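# Setting up crate handling with the Undano starter kit

Updated March 2, 2018

The Undano kit from Virdale teaches a two-arm robot to pick up and move open plastic crates. You record the task by hand first, wearing the head camera, and the software builds the motion from your recordings. Plan on roughly 18 recordings before the first test run.

**1. Pick one crate type.** Use slotted crates with a handle opening at each short end. Mixed sizes confused the grip planner in our trials.

**2. Record the lift.** Take one end in each hand and keep the crate in front of you. Look down into it so the rim stays in view.
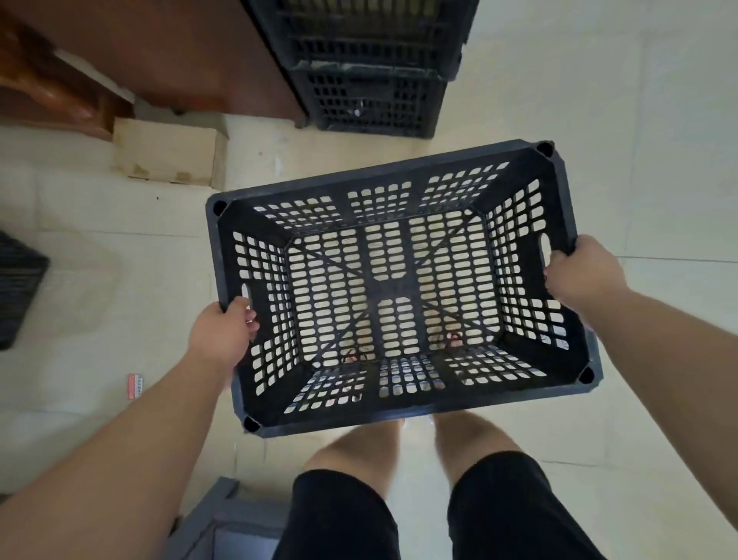
Hold each position for 2 seconds before you move on. The software uses these pauses to split the recording into steps. If you rush them, you will have to mark the steps yourself in the editor, and that is slow work.

**3. Record the placement.** Lower the crate over open floor and keep your head still until you let go. Leave other crates nearby in some takes, at different angles. 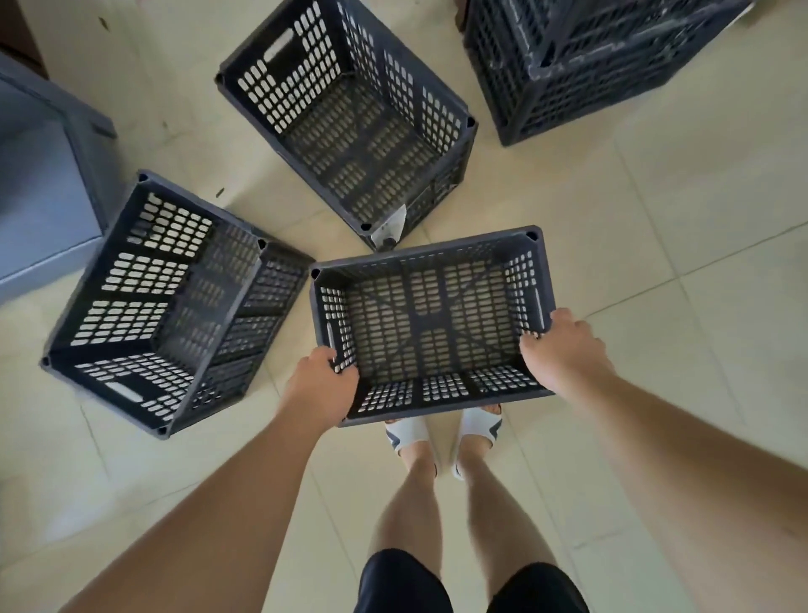
*Text: Alois Sutter | Testing: Kilian Zwahlen*

**4. Change the background.** Repeat the lift in another part of the room, facing a plain wall if you have one. Keep the same grip.

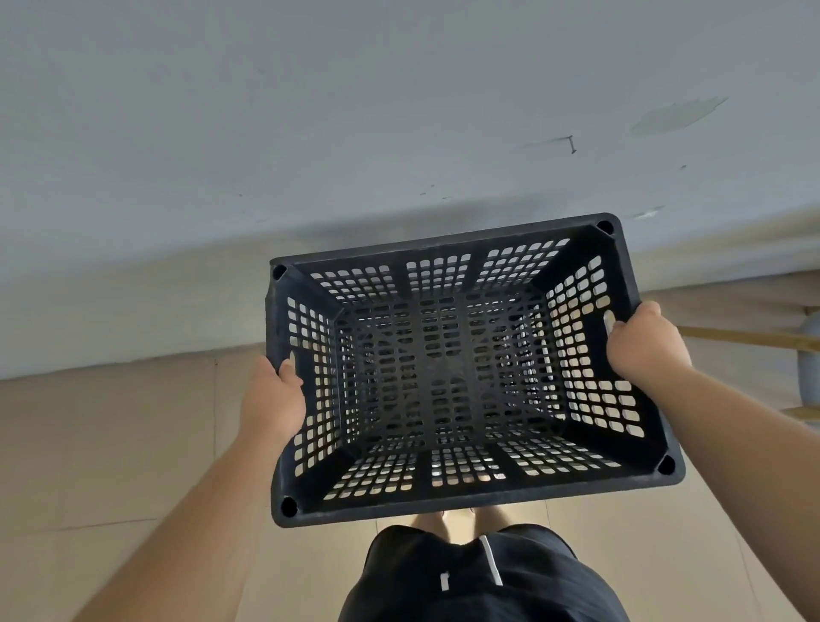 Save each take under its own name and upload the folder from the Record tab. Anything over 2000 MB has to be split. Error 101 means the camera clock is off; restart the camera and upload again.

**5. Check the result.** Play the motion in the simulator at half speed before sending it to the arms.

The kit does not handle stacked crates yet. Virdale has an update planned for April.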